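January, a little after ten at night

Feet up, tea going cold, and I am finally writing down the choir trip before it all runs together in my head. I promised myself I'd keep this thing up over the winter and so far I've managed one entry about the boiler and a half-page about a dream with geese in it, so this is a step up.

We sang at Flusach! The actual church, with the actual echo! I've been hearing about that echo since I joined, mostly from the basses, who talk about it the way other people talk about a vacation house. You finish a chord and it just hangs up there over your head like it's deciding whether to leave. The first time it happened in rehearsal I forgot to come in on the next line because I was listening to the last one. So did the whole alto row, to be fair, and Marcela Koubek put down her hands and waited for us with that patient look of hers that is so much worse than yelling.

The bus left Plillbridge at 6:40 in the morning, dark as a cellar, and I had my folder, my black shoes in a grocery bag, two cheese rolls, and no gloves. (The gloves were on the radiator. They are still on the radiator.) I sat next to Sabina, who slept with her mouth open from the edge of town right through to the river, and then woke up and asked if I'd been humming. I had been humming. It's the Charvát piece, the slow one, and I can't get the middle section out of my head. It goes up where you think it's going to go down, and then the tenors come in underneath, and my stomach does a little drop every single time. I've been singing it over the dishes for weeks. I've been singing it at the post office.

I should say what happened with the Charvát, because that's the part I want to remember. At rehearsal back in the fall we were awful at it. There's a place, measure 88, where the sopranos hold a high note very softly while everybody else moves, and we would start out in tune and end up somewhere in the next county. Marcela tried having us sing it sitting down. She tried having us sing it with our eyes closed, and facing the wall. One night she had us sing it on the word "noodle," and that was the closest we ever got, and I don't know what to do with that information.

So on the day, we warm up in the side chapel, which has no heat, and I can see my own breath on every vowel. We go through the first half of the program and it's fine, it's good even, a bit rushed in the Christmas leftovers. Then there's a break and they give us soup in the parish hall. Potato, with marjoram, and bread with a crust that fought back. I had two bowls. Never eat two bowls of soup before a slow piece, by the way! You need that room.

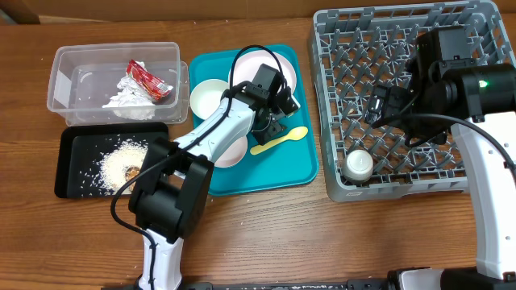
Sabina says I've got the order wrong and the soup came after the whole concert, and that what we had at the break was only tea and those dry little cookies. I read her that last part over the phone a minute ago and she wouldn't budge. I'm leaving it the way I wrote it. I remember being full of potato during the Charvát, and a person knows when she is full of potato.

Anyway. Second half. Marcela comes out, and she doesn't give us the usual little nod, she just looks along the rows for a while, all of us, like she's checking we're the same people who got on the bus. Then her hand goes up and we're in. And I can't tell you how it sounded because I was inside it. What I can tell you is that when we got to 88 I stopped thinking about my note altogether and listened to the altos, which is what she'd been telling us to do since September, and the note was simply there. I didn't have to hold it up. It was holding itself up. Jana's mother told us later that there were 279 people in the pews, she had it from the man who did the tickets, and I swear not one of them coughed. In January! In a cold church!

The echo took the last chord and kept it, and kept it, and then it went. And there was this long nothing before the clapping. I'd like to live in that nothing, just for a weekend.

On the bus home everybody was loud and silly. The basses did the whole program again in the wrong order, with bus noises. Someone passed around a bag of tangerines and the whole back half smelled like a kid's stocking. We stopped at the gas station outside Prarkbridge for coffee, and I stood in the parking lot with the cup inside my sleeves (gloves, radiator) and looked at the stars and thought, well, that's a day I'd take again.

I've been trying to work out since then why it hit me so hard. I've sung in one choir or another since I was nine, and plenty of those concerts are gone out of my head completely. I couldn't tell you one thing we sang the year I moved here. Maybe I was paying attention this time. Or maybe I'm getting sentimental, which Mom says happens in our family at a certain age, along with the knees.

Things I want to keep:

The woman in the front row with the green hat who mouthed the words to everything, including the piece that was written two years ago.

The organist eating a pickle with his gloves on.

Marcela on the steps afterward, saying "well" and then nothing else for a good long while, and then "noodle."
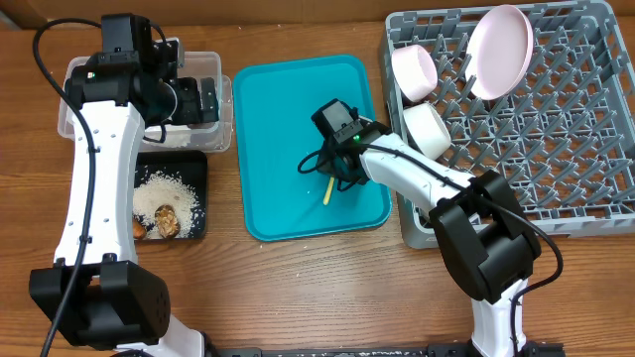

January, one from the table.

Money stuff, so I don't forget: the collection at the door came to 1,072, and it's going to the organ, which needs it, poor thing, there's one pipe that wheezes like my uncle on the stairs. I still owe Sabina 5 for the coffee and a pastry. She says I don't owe it. I'm going to put it in her coat pocket at rehearsal when she's not looking, which is how she paid me back last time.

Next up is the spring program, and there's already grumbling about it. Marcela wants to do a set of folk songs and the tenors want something with a tenor solo (big surprise). I'd sing the phone book after Flusach, but if I get a vote I'm voting folk songs. There's one about a miller's daughter that my grandmother used to sing while she hung up the wash, and I know all the verses, even the rude one. I might offer to teach it. I might also chicken out. We'll see how brave I am by the time the music gets handed out.

My throat is a little scratchy tonight. Honey, then bed. The Charvát folder is still on the kitchen chair and I should put it away with the others, we're done with it for this year. I'll do it tomorrow.

Take the gloves off the radiator!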